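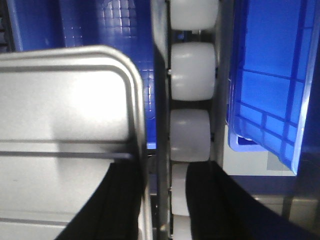 Trays, crates and the roller track – frequently asked questions

These questions come to us most often from the kitchens and shops which receive our goods, and from new colleagues at the packing hall in Clesbridge. If your question is missing, please write to Veikko Ahonen at the packing desk. He answers in English and Finnish, usually the same morning.

Which trays can go on the roller track?

Our flat metal trays with the rolled rim can go on the track if they are in a carrier. Please do not put a bare metal tray directly on the rollers. The underside is smooth and the tray turns sideways very easily, and then it stops against the side rail and everything behind it stops also.

Plastic crates can go directly on the rollers, with the long side parallel to the rails.

Why do you use blue crates?

Blue is easy to see beside food. If a small piece breaks off, we have a better chance to find it. The older grey crates are still accepted back from customers, but we do not send them out any more.

Do all blue crates stack together?

No. We have two types from two suppliers, Baran and Trikham, and they look almost the same from a distance. The Baran crate has a slightly wider lip. It will sit on top of a Trikham crate, but it does not lock, and a stack like this can slide when the trolley goes over the door sill. Please keep each stack to one type. The name is pressed into the bottom of the crate, so turn one over if you are not sure.

How high may I stack?

Full crates: 10 high on a trolley, never more. Empty crates may go to 21 if they stand against the wall and not in the walkway. Metal trays are stacked only when they are empty and dry. Wet trays stick to each other, and we have had bent rims from people pulling them apart.

How heavy can a crate be when it is on the track?

For lifting by hand, please stay under the weight which is written on the card at your station. The track itself can carry more than a person should lift, so the track is not the limit here. A crate with only small goods, for example 900 grams of herbs, is sometimes too light and stops between two rollers. You can push it gently, or put it behind a heavier one.

A roller does not turn. What should I do?

First look if there is a piece of label or tape around the axle. This is the reason nine times out of ten. You may remove it by hand when the track is empty. If the roller still does not turn, write the number of the track section on the board and continue to work. One stiff roller is not a problem for crates. Two next to each other are a problem, and then you should call Wyn Vaughan on extension 214.

Please do not use kitchen oil on the rollers. It helps for a day and after this it collects dust and becomes like glue.

How do I clean the rollers?

Use warm water, a little of the normal washing-up liquid and the long brush. Turn each roller by hand while you brush, otherwise you clean only the upper side. Wipe the side rails from the inside too. The gap between the rail and the roller ends is where crumbs stay, and the flat end of the brush handle fits there quite well. We do this at 15:00, when the afternoon goods are gone and the evening trays have not come yet.

How do I clean the metal trays?

Wash them by hand or in the machine, on the middle programme. For dried food, leave the tray in warm water for some time before you wash. Do not use steel wool – it makes fine scratches and these hold fat. Nylon pads are fine.

The rolled rim needs special attention. Water can stay under it, so stand the tray on its short side in the drying rack and not flat.

My tray has streaks after washing. Is it still dirty?

Run a clean finger over the place. If it feels smooth, it is most probably only chalk from the water, and you can use the tray. Wipe it with a cloth and a little vinegar, rinse, and dry it. If it feels sticky, wash it again. In Clesbridge the water is very hard, and our customers in Wakudport, who have soft water, almost never ask us this question.

When is a tray or crate too damaged to use?

A tray should be taken out if the rim is open at any point, if it has a sharp edge, or if it rocks when you put it on a flat table. Small dents in the bottom are not important.

A crate should be taken out if a corner is cracked, or if one of the bars in the side wall is broken through. White marks in the plastic mean that it was bent, but it is not broken yet. You can still use it for light goods.

Put damaged things on the pallet near the gate with a red label. Please do not put them back in the stack "for next time". The next person will not know.

Can I keep some crates at my shop?

You can keep the number which is on your delivery note until the next delivery. If you need more, for example before a holiday, tell us and we will add them to your account. There is no deposit for registered customers. We count all crates once a year, in April, and we will ask you to do the same at your side.

Can I return crates which are not clean?

Please rinse them and take out paper, string and old labels. They do not have to be perfectly clean, as we wash every crate again when it arrives. Crates with meat juice or broken egg must be rinsed on the same day.

Can I buy your trays for use at home?

Sorry, no. They are too large for most home ovens, and we do not have enough of them ourselves. Sometimes we sell old ones with dents at the open day, and the price is then written on a paper beside the stack. You can bring your own bag, but it will need to be a big one.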